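Why I've fallen for learning knots

I picked up a second-hand knot book in Tosberg in January, mostly because it was raining and the shop was warm. It has 876 knots in it and I can now tie 3 of them without looking! I'm more pleased about this than about anything I've done at work all year.

The bowline came first, obviously. I'd been shown it as a child and forgotten it, and then one Sunday on the ferry to Gravlow my hands suddenly got it. I must have tied it and shaken it out for the whole crossing (the man opposite moved seats). What I love is how easily it comes undone afterwards, even when it's had a proper load on it.

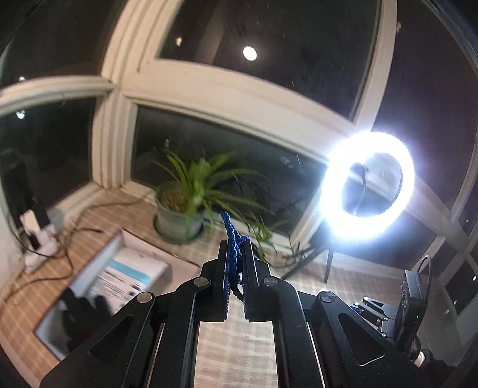
The sheet bend is very nearly the same knot, which delighted me when I spotted it. You make the same shape, only with two ropes in place of one – and once you've seen that, half the diagrams in the book start to look like cousins. I've been going back through the early pages and finding it everywhere.

Then there's the alpine butterfly on page 86, which took me almost a fortnight. The book's drawings go wrong at the second turn, I'm sure of it. Wrapping the rope round your hand is far easier, and makes a lovely neat loop in the middle of a line.

Next up is the Turk's head. I've bought more cord for it, and the kitchen drawer no longer shuts.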